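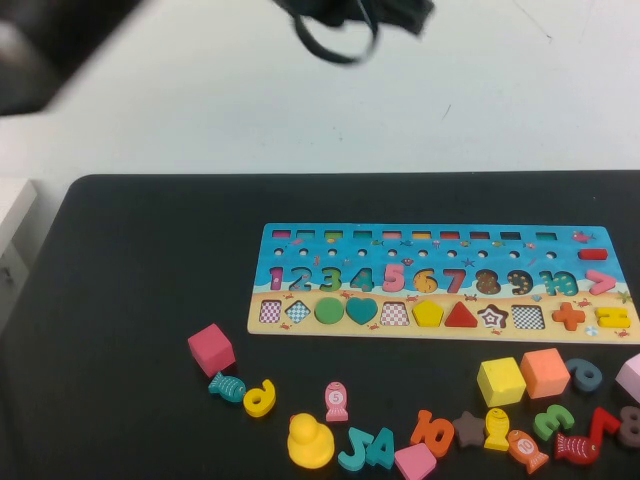 In-ho Byun reckons the arm should learn to put the sea puzzle back together before it's allowed anywhere near a screwdriver, and on Sunday, October 15, 2023, that was more or less the plan for the whole afternoon at the Skirkard workshop.

I'd gone down to fix a bike light and ended up staying until they locked up, so you're getting a news item out of it! The arm project (everyone calls it Bodik now, it's written on the cupboard and everything) has moved on from coloured blocks. It's been given a wooden number puzzle with fish, shapes and sums signs, the kind with a slot for every piece, and the job is to pick things up off a black table and get them home.

If you haven't followed this since July, Bodik is a shared build. The joints were printed on the workshop's own machine, the motors came second-hand, and the money so far comes to 288 pounds, most of it from the summer bake sale and a very generous jar on the counter. The first version could wave and not much else. I was fond of it.

The puzzle is a proper step up. A cube is easy, In-ho told me, you can grab it from any side and it doesn't mind. A flat number 7 lying on its back is a different matter, and then it has to be turned the right way round before it'll drop in. There was a long chat about whether the 6 and the 9 would cause bother. I said they cause bother for my nephew and he's got thumbs.

They'd set themselves 25 tries for the day, with a new muddle of pieces each time. I watched the first few and then got handed a notebook, so I can report that my handwriting is worse than I thought and that the tea ran out well before the tries did. The star went in twice while I was writing and I cheered both times - nobody else did, they're used to it.

Next up is the grip. Two sets of fingertips are being cut this week, one in soft rubber and one a bit stiffer, and they'll go head to head on the same puzzle. There's also talk of a better lamp, as the evening sessions are getting dim.

Bodik nights carry on at Skirkard, doors open at 3 on Sundays. You don't need to know any code. Bring a mug, and if you've got an old wooden puzzle with chunky pieces going spare, bring that too.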